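Two-armed robot for a small upstairs office: what should I budget for?

Print this page | E-mail to a friend

Asked by Li-hua Shih, Apr 21, 2021

Hi all, hoping someone here has been down this road. I'm putting together a budget for a two-armed robot that can do light tidying in our attic office at Killero. Keyboards back on desks, pens off chairs, that sort of thing, nothing heavy. We've been working it all out in simulation first so I don't blow the whole year's money on the wrong gear (been there, with a label printer, never again). 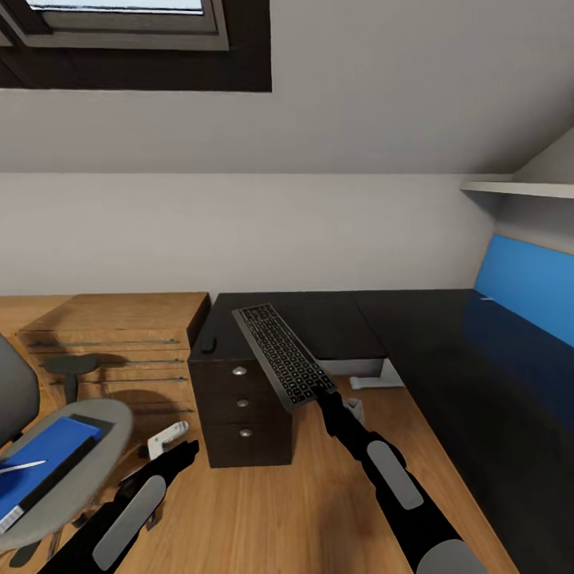
The quote from Flondovard covers the arms and the base but the grippers are a separate line, and so is the service plan. Wamimeck will do the lot as one package, only they want payment up front and can't deliver until September. My boss would love one number on one page. My favourite so far is Flondovard, but I keep finding extras! Is it normal for the wrist cameras to be quoted separately too?

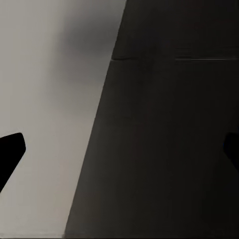 I also can't work out whether to pay for longer arms. The sloping ceiling makes me nervous about anything tall, and the desk turns a corner, so there's a fair bit of reaching. Any advice welcome, especially from people who've had to defend this sort of spending to someone holding the purse strings.

2 answers

Answer 1

Yep, cameras as an extra is normal, annoying as it is. Ask for the mounts and cables in writing as well, we got stung on cables. I'd also put 15 per cent aside for spare fingers and pads. They wear, you'll drop things on them, and somebody will lean on one.

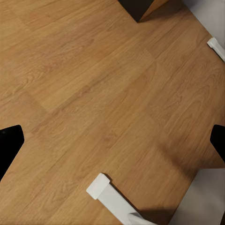
As for the package deal, I wouldn't pay the full amount up front to anyone. Ask Wamimeck for a deposit and the balance on delivery. Worst they can say is no. And get them to tell you what happens if September turns into Christmas!

Answer 2

Don't buy the longer arms yet. You've already got the room modelled, so use it. Try every pickup you care about with the standard reach and write down the ones it can't get to. We did ours with the Hallgrímsson planning sheet, which is ugly as anything but has a row for each job, and we ended up spending the money on a better base.
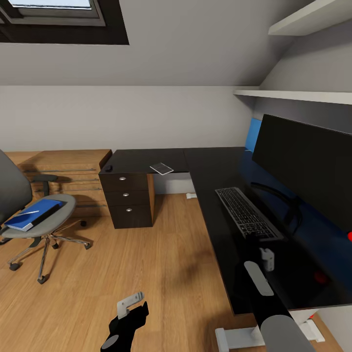
Attic office model, with the keyboard on the L-shaped desk

Measure the low side of the ceiling and send the figure to both suppliers before you sign anything. Same goes for the doorway and the stairs, if you've got stairs. Ours arrived on a pallet and the delivery bloke wasn't taking it any further than the front step.

Oh, and budget for training. We allowed 5 days and used all of them.

Contact us | Copyright of each post stays with its author | Back to top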